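Skarnach Local History Society

Search this site
Enter keywords
Go

Print this page | E-mail this page

Minutes of the ordinary meeting held on 14 February 2026 in the upstairs room, Bustholm Hall

Present: Perihan Eren (chair), Tarmo Vanags (minutes), Josiane Vidal, Elīna Kalniņš, and 14 other members.
Apologies: Inese Kalniņš, who sent a written note on item 4.

1. Minutes of the previous meeting

These were agreed with one correction. Under item 3, the ferry steps were said to have been rebuilt in granite. The word in the parish book is "gravel", and refers to the path leading to them. The steps themselves are not described. Signed by the chair.

2. Matters arising

The key to the map drawer has been found and a second one cut. Both are now with Elīna Kalniņš.

The letter to the harbour office asking to see the pilots' register has had no reply. Tarmo Vanags to write again, this time by post and with the shelf number given in the old finding list.

Josiane Vidal asked whether the society still pays for the storage unit at Siliņa. It does, until the end of August. To be discussed when the bill arrives.

3. The loss of the coaster Vultareo

Perihan Eren reported on the winter's reading. The ship left Skarnach in the early morning with timber and some sacks of seed, bound along the coast, and struck the outer reef before noon. She had 21 people aboard. The society's own leaflet says that all the passengers were saved and two of the crew lost. The burial book has three entries for that week marked "of the ship", and the third is a woman without a surname. Perihan thinks she was a passenger who joined at the quay and was never put on the list. Elīna Kalniņš thought it more likely that she was the cook, as the crew agreement has a line for a cook with the name left blank.

It was agreed that the leaflet is wrong whichever of them is right, and that no more copies should be handed out until it is corrected. Perihan to draft a new paragraph giving both readings.

There was some discussion of the weather. The newspaper account speaks of thick fog. The lighthouse journal for the same day has "clear, wind NW, fresh" and mentions fog only on the day after. Josiane Vidal pointed out that the newspaper came out three days later and that its reporter had come in by road, so he may have described the weather he met himself. One member said that his grandmother always told the story with fog in it. Tarmo Vanags said that she could have had it from the paper, which was read aloud in the school every year on the anniversary. The new paragraph will quote the journal and leave the newspaper to a footnote.

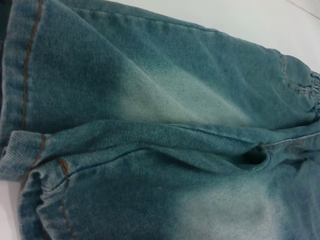

The cargo figure was looked at next. The leaflet gives 3,000 planks. The bill of lading, seen by Josiane in the customs bundle, has 3,159, with the last two figures written over something else in a darker ink. It was agreed to print 3,159 and to say that the entry had been altered. The insurers' letter might settle it, but only the first sheet survives and it stops before the cargo is mentioned.

Much of the timber came ashore below Bustholm and was never claimed. The long barn at the top of the lane is said to be roofed with it. The present owner has agreed to a visit on a dry day, no more than six people, no dogs. Names to Elīna Kalniņš.

4. The memorial stone

Inese Kalniņš's note was read out. She has been to see the stone and reports that the lowest line of lettering is now under the turf. She asks that it should not be dug out by anyone with a spade, and that the parish be asked first, as the stone stands on parish ground. She would also like the stone left where it is. Moving it to the quay has been suggested in the past, but the quay was built later than the wreck and has no connection with it.

Members agreed on both points. Perihan Eren to speak to the parish clerk. Josiane Vidal offered to make a full copy of the inscription once the turf has been cut back, including the spelling of the mate's name, which differs from the one in the crew agreement.

A proposal to add the unnamed woman to the stone was put off until the burial book has been read again by a second person. Tarmo Vanags to do this.

5. Recorded memories

Elīna Kalniņš has typed up two more of the old tapes. One is a retired net maker talking mainly about prices. The other is her own great-aunt, who was nine when the survivors were brought to the schoolhouse and remembered that the desks were pushed against the wall and that the teacher made soup in the copper used for washing. She also names the farmer who brought the first cart. He is not in any printed account.

Side two of that tape has a hum on it and is hard to follow. Josiane knows a man in town who cleans up recordings. To ask him for a price before anything is sent.

The typed copies will go in the green folder. Members may read them in the room but are asked not to take them home.

6. Anniversary

The wreck fell in August and the society has usually marked it with a short walk to the stone and a reading of the names. It was asked whether the names should be read this year if the list is in doubt. After discussion it was agreed to read the names that appear in the burial book, and to read the third entry as it is written there, with the first name only.

The walk will start from the hall. The lower path has slipped in two places and the upper one will be used instead. It is longer, with a stile. Tarmo Vanags will walk it beforehand and see whether there is a way round for anyone who cannot manage the stile.

Tea afterwards at the hall. Perihan Eren to book.

7. Any other business

A box of the late schoolmaster's papers has been offered by his family. Mostly accounts and seed catalogues, but there is said to be a diary. Accepted with thanks. Elīna Kalniņš to collect.

The kettle in the upstairs room trips the lights if the heater is on. Members to use one or the other.

A member asked for the minutes to be put on the website sooner. Tarmo Vanags will try to do so within two weeks.

The chair closed the meeting at ten past nine.

Actions
Tarmo Vanags: second letter to harbour office; reread burial book; walk the upper path.
Perihan Eren: new leaflet paragraph; parish clerk; book the hall for tea.
Josiane Vidal: copy of inscription; price for tape.
Elīna Kalniņš: names for barn visit; collect schoolmaster's papers.

Print this page | E-mail this page

Comments (4)

barnend
On the barn: my father helped re-roof it after the big gale and he said a good third of the boards were replaced then, on the seaward side. If you go up, look at the landward side. The old boards have a merchant's mark burnt in at one end.

Inese Kalniņš
Thank you for reading out my note. One small thing, the turf is worst on the left, so the line that is hidden may be longer than I said. I could make out the tops of two capital letters and nothing more.

M. from Siliņa
Is the cook's line blank in both copies of the crew agreement? There ought to be one kept by the owner as well as the one lodged at the port. My great-grandfather sailed in her two years before and he spoke of a woman cook called Berta. I don't have a surname either, sorry.

Tarmo Vanags
We have only seen the port copy. I did not know there might be a second. The first name in the burial book is Berta. Please could you e-mail me through the society's address, and I will put this down for the next meeting.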